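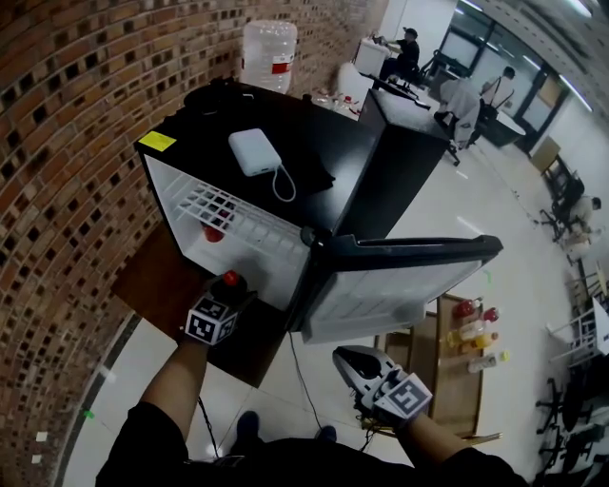

Ruairí Gallagher wants it on record that he did tighten the marker cube, that he tightened it twice, and that it still came round a few degrees halfway through a morning of opening and closing a fridge. We believe him. The old cube mount had one screw in the middle, and a cube on one screw is a knob. The current Celtness mount has four.

Celtness Hand-Held Gripper Pair, service and setup

Supplied by Drelham. Fits all Celtness handhelds with the clip-on cube, left or right hand. If yours has the glued cube, see Lynch Adapter further down, and our sympathies.

What comes in the box
Left and right handhelds, assembled
Marker cubes, printed and matched to each hand
Spare jaw pads, one set
Hex key (put it somewhere you'll remember, then buy another)
Soft cloth

Fitting a cube
Wipe the seat on the shell. Set the cube down with the arrow facing the jaw and start all four screws by hand before you tighten any of them. Go corner to corner, snug, then a quarter turn. The shell is plastic and the hex key is steel, and the hex key has never lost that argument.

Run the tracking check from the Clurkstead software with the handheld lying still on a table, then again while you turn it slowly through every face. A jump on one face usually means a fingerprint. A jump on all of them means the left cube is on the right hand. Allow 20 minutes for the pair the first time.

Cleaning the markers
Dry cloth only. Alcohol lifts the black, and a gray square is no use to a tracker. Glossy tape over a scratched face looks like a good idea until you stand under fluorescent lights. Order the face.

Jaw pads
Change them after about 2,000 grasps, or sooner if you've been working on thin edges such as door rims and wire racks. A worn pad goes shiny along the tip first. Peel it from the back, clean off the glue, and press the new one on with the jaw closed. Leave it overnight. People who leave it over lunch write to us in the afternoon.

Opening and closing feel
The jaw should return on its own when you let go. If it stops short, look for crumbs in the hinge. Refrigerators are full of crumbs. Blow them out and try again before you reach for oil. There is no point on this tool that takes oil, and we can tell when it has had some.

Lynch Adapter
For handhelds with glued cubes. Cut the old cube off flush, sand the seat flat, screw the adapter down. It adds a little height, so choose "adapter" in the Clurkstead settings or every recorded grasp will land 4 mm from where your hand was.

Spares
Cube faces, jaw pads and mount screws are stocked separately. Screws come in bags of 20, which sounds generous until you drop the first one on a tiled floor.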